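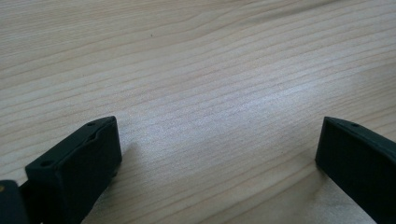
Gripper fingers open over the work table, Dindside.

Print | E-mail | 0 comments | Shares: 2

PRURARSTEAD AUTOMATION GROUP
Minutes of the incident review meeting
Held June 1, 2025, Dindside workshop, upstairs room

Present: workshop lead (chair), software lead, bench technician, safety officer, purchasing, the two trainees, office manager (minutes).
Apologies: electrical contractor, who sent a note. See item 5.

1. Opening

The chair opened the meeting late, as the previous users of the room had taken the chairs with them. Purchasing brought up stools. The stools are too high for the table and the meeting was shorter for it than it might have been.

2. Minutes of the last meeting

Accepted with one correction. Under "Cable tidying" the words "has been completed" should read "was discussed." The technician asked that the correction be recorded in a neutral tone.

3. The incident with the Araya arm

The software lead gave the account. During an unattended run of the clear-the-table task, the Araya arm finished putting the parts into the bin and should have gone home and stopped. It went back to the middle of the table and tried to pick up the reflection of the ceiling light. It closed on this, lifted, judged that it had dropped it, and tried again a little lower. It kept this up for 12 minutes.

On the last attempt it was low enough to press the fingertips into the wood. The force limit should have tripped at first contact. It tripped some time after that, when one finger had already cracked at the mounting hole. The finger then came off and landed under the radiator, where a trainee found it. The arm, now with one finger, reported the task as successful.

The chair asked whether "successful" was a word the system chose for itself. The software lead said it was the only word available once the bin was full and the table was empty, and that both of those were true.

The safety officer pointed out that no one was hurt, that no one was inside the taped line, and that neither of these facts was due to any arrangement made by this group.

4. Cause, part one: the shine

The technician has been over the recordings made with the Jakov hand tool. These are what the arm learned the job from. There are 957 of them, nearly all taken on the gray mat at the Prurarstead site, which is as dull as the rest of the Prurarstead site. The wooden table came into use only after the move to Dindside. It has a sheen, and under overhead light it gives back a bright patch that sits close to where the parts are usually laid out.

The software lead said the arm had met very few shiny patches in its life and had met a great many shiny parts, and had drawn the obvious conclusion. A trainee asked why it did not notice that there was nothing between its fingers. The answer was that it did notice, each time, and that the correct response to a missed pick is to try again. We taught it that. There was some pride in the retry behavior when it was demonstrated last August.

It was also noted that the recordings almost never include a bare table. People pick up the tool, do the job, and stop recording when the last part is in the bin. The arm has therefore seen the end of the job only in passing and has no settled view on what comes next.

Purchasing asked if the simplest fix was a tablecloth. This was laughed at, and then discussed for quite a while. A matte mat will go down for now. The software lead agreed to it on the condition that the mat is not described anywhere as a solution.

Action: bench technician to lay the mat.
Action: both trainees to record a fresh set on the wood with the Jakov tool, lights on and lights off, including plenty with nothing on the table at all. The trainees asked what they should do in these recordings. They should hold the tool over the table, move it about as they would at the end of a job, and leave things alone.

5. Cause, part two: the force limit

The chair read out the note from the electrical contractor. In short, the limit was set correctly at commissioning and has been changed since. The change log shows the value raised once, with the comment "temporary." It does not show who raised it, as the whole workshop logs in under the same name.

The safety officer said that this was the item she had come for. A higher limit was set so that the arm would stop tripping on the stiff clips in the spring job. The spring job is finished. The clips have gone back to the customer. The limit stayed where it was and waited for a ceiling light.

The chair accepted that this was a fair summary and asked that it not be put quite like that in the report to the insurers.

Separate logins were agreed to, for the third meeting in a row. The office manager will set them up before leaving today and has been promised that no one will ask her for the old password "just for this afternoon."

Action: contractor to restore the commissioning value and lock it.
Action: office manager to issue logins.
Action: software lead to make the arm refuse any run if the limit does not match the one on the commissioning sheet.

6. The stop button

When the trainee came in and saw what was going on, he went to press the stop button and could not get to it. It was behind the packing crates from the move. He used the wall switch, which took out the arm, the lights and the kettle. The meeting thanked him. With the lights off the reflection had also gone, so in a sense the fault cleared itself.

The technician said the crates had been due to go for some time. The safety officer said that a stop button behind crates is a decoration. After discussion the crates were moved during the meeting by everyone present, and the minutes were suspended while this was done.

On resuming, the button was pressed as a test. It works. The arm does not restart when the button is released, which is correct, although two of those present had believed otherwise and had been working accordingly.

Action: safety officer to tape off the floor around the button — the tape means no crates, no coats and no bicycle.
Action: chair to buy a second button for the door side.

7. Unattended runs

The software lead proposed that unattended runs continue with a timer. The safety officer proposed that they stop. The chair proposed lunch. The safety officer's proposal was carried after a short silence in which no one seconded lunch.

Unattended runs are suspended until items 4 and 5 are closed and the safety officer has signed the sheet. "Unattended" includes being in the next room with the door open. It includes watching on a phone. The trainees asked about the restroom, and it includes that too.

8. Costs

Purchasing reported that a replacement set of fingers is cheap and the spare is already on. The wrist joint took the load while the arm was pushing on the table and will have to be checked by the supplier. With the second button and the contractor's visit, purchasing has set aside $3000 and would like it known that the figure was previously called "new stools."

The dent in the far end of the table was raised by the landlord. It is from the vise and has nothing to do with the robot. The chair will tell him so, leaving out as much of the rest as can decently be left out.

9. Any other business

The cracked finger was passed around. The crack runs straight through the hole. The technician thinks the printed wall is too thin there and will try a thicker one on the arm first. The fingers on the hand tool stay as they are for the time being, so that the new recordings match the old ones.

A trainee asked whether the bin-full message could be worded differently. Suggestions were taken. Most cannot be minuted. "Bin full, checking table" will be tried.

The kettle is now on its own circuit.

10. Next meeting

Same room, once the safety officer has her sheet. Bring a chair.

Print this page | E-mail this page | Add a comment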